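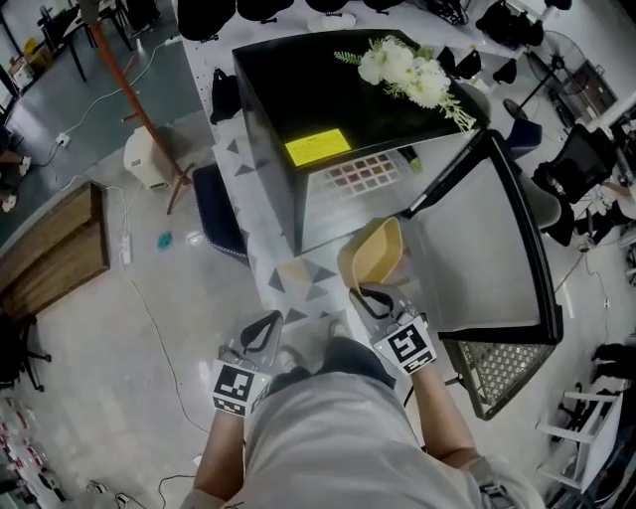
The long table at the Wallin open house, with the tan bowl held above the table.

Wallin Open House, Jul 18, 2025

I go to open houses for the same reason other people go to estate sales, to see how strangers arrange their stuff. Wallin rents the upper floor of the old Clodach building in Trelisthorpe, a former button warehouse, and once a year they let the public climb the stairs and wander through the workrooms. The invitation promised "an afternoon of everyday tasks." I have those at home, but home doesn't have free parking.

Tuva Vik was at the door with a clipboard and a bowl of mints. She signed me in, handed me a paper badge that wouldn't stick to linen, and told me the tour would start when there were enough of us to make a tour. There were six of us in the end, if you count the man who was looking for the dentist.

The building takes some explaining. The floor is 1,285 square feet, according to a sheet taped up by the coat hooks, and the corridor must account for a good share of that. You go past a kitchenette, past a closet they are proud of (adjustable shelving, installed last November, we were shown it twice) and then into the main room, where the long table is.

I liked the table. It's white, and the whole top is printed with gray and black triangles, the sort of pattern my aunt had on a bathroom floor until somebody talked her out of it. You could lose a set of keys on it for a week. Agnes Grønli, our guide, said people either love it or ask for a chair. I did both. There was a navy blue one tucked under the table with a neat white-stitched edge, and I had my eye on it for most of the first talk.

The thing in play when we came in was a tan plastic bowl. A person in a light gray shirt had a gray gripper in each hand and was holding the bowl by its rim with the right one, tipped toward the front of the table. I have carried a great many bowls and never with that much concentration. The six of us went quiet, the way people do at a golf match.

Next to the bowl was a tall box with gray panels and a black frame, open at the front and pale gray inside, with a black wire-mesh tray at the bottom. The mesh has a small diamond pattern. Évan Perrin, who was on the tour with me and has opinions on storage, wanted one for his pantry and asked what it cost. Agnes didn't know. He asked again at the coffee break, and once more on the stairs.

The biggest thing on the table was a large black box with a glossy top, and somebody had given it flowers. Artificial ones, white, with pale green leaves and a few sprigs trailing, laid on the far corner like a tribute. I was very taken with this. Near the front edge there was a bright yellow sticky note with several lines of tiny handwriting, which I couldn't read without leaning across the table, and I had already been asked once not to lean across the table. On the front of the box, under the note, was a chart of little colored squares in pinks, browns, greens and grays. Telma Bravo, who I think was married to the man looking for the dentist, said it would make a nice quilt. She's right, it would.

A word on seating, as I seem to be the only person who reviews it. There is a row of black office chairs with round backs on the far side of the table. There is a black mesh one off to the right, near a gray upholstered one that looked much the best of the lot. None of them match, and I find that restful. In the corner, by a dark cabinet, there's a black standing fan, and on a July afternoon on an upper floor that is where the conversation ended up. Watch your feet over there - cables all over the floor.

Coffee was at the back, from a Dravetti machine that made a noise like gravel and produced a decent cup. The cookies were store-bought and gone by the time the second tour came through. Eilif Engström gave a short talk on the history of the building, during which we learned that the button company once shipped nearly 2,000 cartons a year from the loading dock, and that the loading dock is now where you park your bicycle. He had slides. The projector was pointed at a door, and people kept opening it.

Would I go again? Yes, with 2 changes: I would eat first, and I would get to the gray chair before Évan did. Allow an hour, more if somebody on your tour is shopping for a pantry. The stairs are steep and the handrail is only on the left. Parking is behind the building, past the dumpsters, and the sign for it faces the wrong way, so drive by once and come back.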